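Denim drawer day

October always sends me to the wardrobe, and this year Zoila Correa talked me into folding the lot properly (she's very persuasive!). I'm starting with the jeans.

I do them on the green mat, one leg at a time, and smooth the creases out before I think about the waistband.

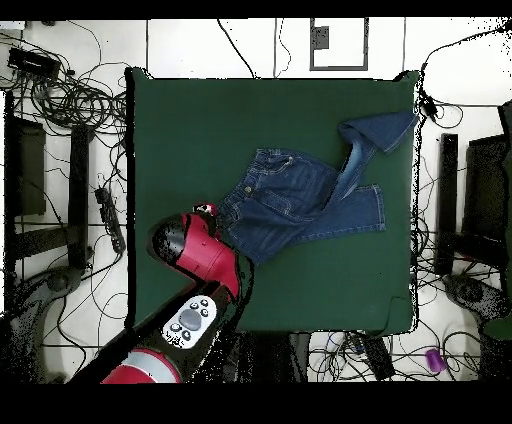
Pockets are my weak spot, they bunch up whatever I do. Zoila folds hers in thirds, I'm sticking with halves for now. Jumpers next Friday, if I can face them!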